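How to fit a round tablecloth without sewing a hem

A round table is harder to cover than a square one. The cloth has to hang evenly all the way round, and a curved edge does not fold neatly. The method set out in these pages uses iron-on tape and a string compass, and you do not need a sewing machine. It was first worked out for the tables in the tea room at Voselden, which get moved and wiped down every day.

What you need

Cotton or polycotton fabric, pre-washed
Iron-on hemming tape
String, a drawing pin and a soft pencil
Sharp fabric scissors
Dressmaking pins
An iron and a damp cloth

Measuring

Measure straight across the middle of the table, from edge to edge. Decide how far you want the cloth to hang down and double that figure. Add the two together, then add 2 cm each side for the hem. For a small café table with a short drop, 149 cm of fabric in both directions is usually enough. If your fabric is narrower than that, choose a shorter drop. A join across the top always shows, and glasses tend to catch on it.

Wash the fabric before you cut it. Cotton can shrink in the first wash, and a cloth that shrinks after it has been hemmed will pucker at the edge. Iron it while it is still slightly damp.

Cutting the circle

Fold the fabric in half, then in half again, so that you have a square with one folded corner. Pin the layers together so they cannot slide. Put an old board under the folded corner and push the drawing pin through it. Tie the string to the pin and the other end to the pencil, with half the full width of the cloth between them. Keep the string tight and the pencil upright, and draw a curve from one side to the other.

Cut along the line through all four layers. If the fabric is thick, cut two layers at a time and use the first cut edge as your guide.

Choosing a pattern

Stripes and checks look awkward on a round table, as the lines meet the edge at a different angle all the way round. All-over prints are easier. A collage print of newspaper clippings and lettering hides small stains and has no obvious centre to line up.

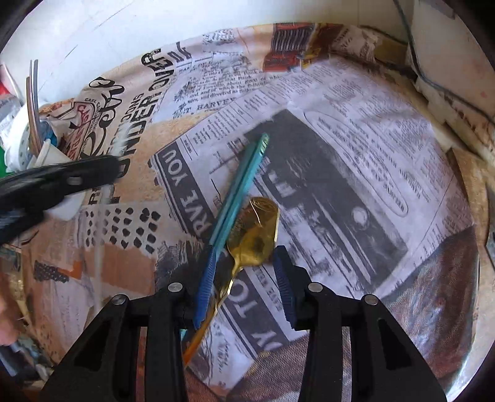 Issue 35, page 469

Plain linen looks smart but shows every crease. The Flolell range of washed cottons is a fair compromise if you want a single colour. Oilcloth can be cut in the same way and does not need a hem, but it should never be ironed.

Hemming the edge

Run a line of pencil dots 2 cm in from the edge on the wrong side. Snip small notches into the edge at intervals, stopping well short of the dots. The notches let the fabric overlap as it turns.

Fold the edge up to the dots and press it with a dry iron, a short length at a time. Lay the tape inside the fold, cover it with the damp cloth and press down for as long as the packet says. Lift the iron between presses. If you slide it, the tape will creep and the curve will go out of shape.

Leave the cloth flat until it is cool, then tug the hem gently. Any part that lifts can be pressed again.

Care

Wash on a cool, gentle cycle and line dry. Most tapes will loosen in a tumble dryer. Store the cloth rolled round a cardboard tube, with the right side facing out.

Next: matching napkins from the offcuts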